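Rilcombe Shared Workroom: notes from the June get-together
Posted in: Meetings & Minutes, Workroom News

25/06/2024, upstairs, kettle on by ten past seven

Hi all, Sinéad Tully here. I took the notes this time, so if I've got your opinion wrong, tell me and I'll fix it before these go in the binder. We had a good turnout, a couple of people came in late from the bus, and the Alemneh group sent apologies (they've got their own open evening to get ready for). I've left out most of the talk about parking, which we had again.

Last time's notes

Read and agreed, with one correction. I wrote that the window blinds were being replaced. They're being cleaned. Sorry to anybody who got excited!

Money

We have $444 in the workroom account after paying for the lamp repair. Dues brought in $196 since the last meeting and the biggest thing going out was $83 for floor mats, which everybody seems happy with except for the one by the door that curls up. I said I'd put something heavy on it for a week. If that doesn't do the trick we'll turn it upside down and try again.

The jar by the kettle is separate and always will be, please stop asking me to count it.

The big table

Okay, so this was the main thing and it took up half the evening. You'll remember we'd been going around in circles about the big table since the winter: people leave projects out, the next group moves them to the windowsill, somebody's glue dries at an angle and then there's a grumpy note. Saltudska's sewing night lost a whole envelope of pattern pieces that way, and I still feel bad about it because I was the one who "tidied" them.

What we agreed is that the top gets cleared at the end of every session, all the way, every corner. No pile at the far end, no mug with pens in it, no "I'll be back tomorrow." Projects go on the shelves in a tray with your name on it. I love this and I'm saying so in the minutes. A big pale beige top with nothing set out on it makes me want to start something, and I can spread a whole quilt back over it without playing chess with other people's stuff.
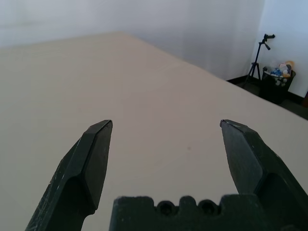

Looking after the top

Once we'd settled the clearing, we got onto cleaning. It's a smooth matte surface and we'd all like it to stay that way, so:

- Damp cloth first, then a dry one. Cloths are in the drawer under the sink.
- No scouring pads. I've moved them over to the paint sink, where they can do what they like.
- Cutting mats under anything with a blade. The green ones belong to the room and you don't have to ask.
- Check for specks and crumbs when you wipe. Little dark bits really show up on beige, and the quilters are working with white cotton this month.
- Hot things on the cork squares, and that includes tea.

There was a longish discussion about whether to buy a cover. Brivberg do a roll-out one for $79 and two people have used it elsewhere and liked it. I was against, I'll admit. A cover is one more thing to fold and I can see it living in a heap on a chair by August. We voted to leave it and look again in November, once we know how the clearing rule is going.

Shelves and trays

We need more trays, that's the short version. The deep ones are all taken and the shallow ones won't hold a jam jar upright. I'm going to ask around before we spend anything, so if you've got plastic trays in the garage, bring them in. Bring lids if you have them, but I'm not fussy.

Anything on the shelves without a name gets a sticky note from me and then goes on the swap pile after the next meeting. There's half a papier-mâché owl up there that somebody must be missing.

Anything else

The fan is noisy on the high setting. Low is fine for now, and it's on the list.

A request for quieter music on Saltudska's night got a bit lively. We left it that whoever is in first picks the music and whoever complains first turns it down.

The spare key is back on its hook. Thank you to whoever that was.

To do before next time

Me: flatten the mat, write up the table rule on a card, ask about trays.
Saltudska: sort the fabric box so the lid shuts.
Everybody: names on trays, please!

We finished a bit after nine and a few of us stayed on to wash up and finish the lemon cake.

Tags: minutes, big table, shelves, housekeeping
3 comments | 7 shares

Contact the workroom | © Rilcombe Shared Workroom | Back to top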